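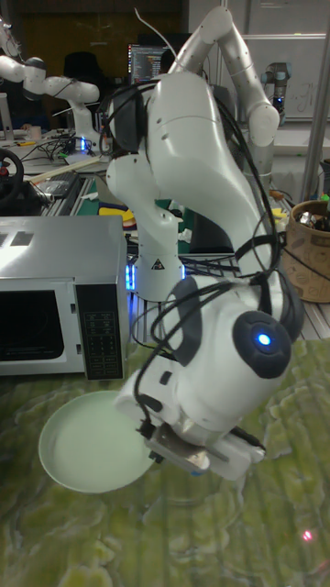 Work position with the gripper lowered beside the plate. Note the cables looped along the arm.

Support > Arms > Fault Recovery > Cable Snag and Protective Stop

This procedure applies to white Pruvura arms used at tabletop stations in the Jasetton laboratory. It covers recovery from fault 1773, which is raised when a cable catches on the arm or on a nearby object and the joint load passes its set limit. Staff must complete every step before the station is returned to service.

Before you begin

Press the emergency stop, even if the arm has already stopped by itself. Tell everyone at the neighboring stations that the arm is out of service. A stopped arm may still hold tension in a snagged cable – keep hands and face away from the wrist until step 3 is complete.

Procedure

1. Write down the fault number and the pose shown on the control screen. Do not clear the message yet.

2. Follow the cables by eye from the base to the gripper. Look for tight loops at the elbow and wrist, and for any cable resting against the microwave.

3. Support the upper link with one hand. A second person releases the brakes one joint at a time, in jogs of 2 degrees, until the cable hangs free.

4. Inspect the cable jacket. If it is cut, flattened or stretched, tag the arm and stop here. Replacement cables are ordered from Cordier.

5. Refit the cable ties with enough slack for full wrist rotation.

6. Clear the fault and jog the arm to the raised position over the microwave at reduced speed. Watch the cable on the upper link during the whole move.
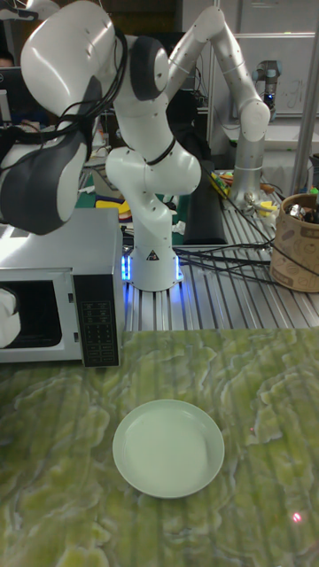
Fivilell writes that at its own site the same fault came back after every restart until the loop at the upper joint was retied with the elbow fully bent, and asks that step 5 say so. The request has been accepted and will appear in the June revision. Until then, bend the elbow fully before closing the last tie.

7. Run the test cycle 15 times with nothing in the gripper. If fault 1773 appears again, do not raise the load limit. Return to step 2.

8. Enter the result in the station log and remove the out-of-service notice.

Related procedures: Section 21, Cable Routing and Strain Relief.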